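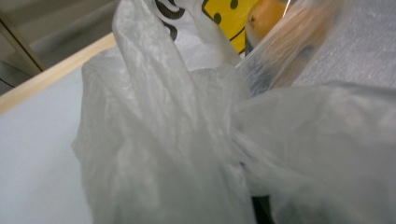
Bags. How is everyone teaching bags?

knotwithstanding
Original poster

I have 240 demos of opening and folding a thin grocery bag with two hand-held grippers and I would like to know if I'm wasting my April. Boxes were fine. Cups were fine. Then Halletti asked for "everyday soft items" and now I spend my mornings learning how to pick up a produce bag with pliers.

The trouble is that I never do it the same way twice. Sometimes I pinch a corner and let it hang, sometimes I go for the mouth, sometimes I chase the thing across the table and call it a regrasp. The policy trained on this has learned mostly the chasing.

Do you script the order of moves, or let people do what comes naturally?

pallet_jacques

Script it. Corner, lift, other corner, pull. Same order every time, and if the person misses the second corner, toss the demo and start over. We did 400 that way at the Paterson site and the arm got boringly good at it. Boring is what you want in a bag.

mrs_torque

Disagree with pallet_jacques, as is tradition. If you throw out every miss, the robot never sees what to do after a miss, and it's going to miss. Ours would drop a corner and then stand there like a man who has forgotten why he came into the kitchen. Keep the recoveries. Just make them short.

pallet_jacques

Keeping recoveries is how you get a robot that thinks dropping the bag is step two.

mrs_torque

Then label them!

knotwithstanding

How short is short? My longest "recovery" is 42 seconds and includes a bit where I put one gripper down to scratch my nose.

mrs_torque

Cut that one.

Jhun Calimlim

I run collection for a small group, mostly cloth and packaging, so I'll throw in my own habits.

Pick one hand to be the holder and one to be the worker, and don't let them swap in the middle of an attempt. My people all want to swap. They've been opening bags since they were kids and their hands trade jobs without asking permission. With the grippers on, you have to slow down and let the holder just hold.

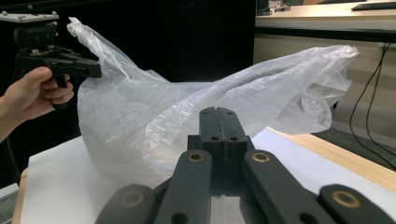

The pinch matters more than the path. If the holder has only a wisp of film between the fingers, the bag creeps out a little at a time and you don't notice until the worker tugs. Take a real gathered bite of the corner, squeeze, wait a beat, then move. I make new people practice that for an hour on Friday mornings before anything gets recorded. They hate it. I also hated it.

On scripting, I'm halfway between you two. Fix the first grasp and the end state and leave the middle alone.

knotwithstanding

The wait a beat thing is interesting. I've been treating pauses as dead time and trimming them out in post.

Jhun Calimlim

Please stop doing that. If you trim the pause, the fingers close and the arm yanks in what looks like the same instant, and you get to find out how far a gripper can throw a grocery bag.

knotwithstanding

I have already found this out.

servo_with_a_smile

Has anyone had luck doing bags by remote control instead? We have a leader-follower setup (the Mimano one) and my boss wants everything to go through it so the motions are guaranteed reachable.

pallet_jacques

We tried. You can't feel the film at all, so everybody over-squeezes and watches the screen with their mouth open. Took three times as long per demo. The motions were very reachable.

mrs_torque

For once I agree with him. Remote is great for anything stiff. For bags I want the tool in my actual hand, where I can at least feel a tug through the handle.

servo_with_a_smile

I'll let my boss know that two strangers who never agree have agreed. He'll ask for a chart.

pina_colada_bot

Reading this with 1561 bag demos on disk, all unscripted, four different people, one of them left-handed. It works most of the time on bags we've used for a week and badly on one straight out of the pack. A used bag is all creases and has plenty to grab. A new one lies flat and slides. So whatever you decide about order, rotate your bags.

knotwithstanding

All 240 of mine are the same bag. It's very soft now. I'm a little attached to it.

mrs_torque

Retire the bag.

knotwithstanding

OK. Plan for this week: fixed first grasp, free middle, pauses left in, recoveries labeled and under ten seconds, fresh bag every 20 attempts. I'll train on that alone first, then mix the old set back in and see which one sulks.

pallet_jacques

Leave the old set out altogether.

Jhun Calimlim

Mix it in, but post both numbers. And check your finger pads before you start, mine get slick after a day on plastic and I wipe them down at lunch.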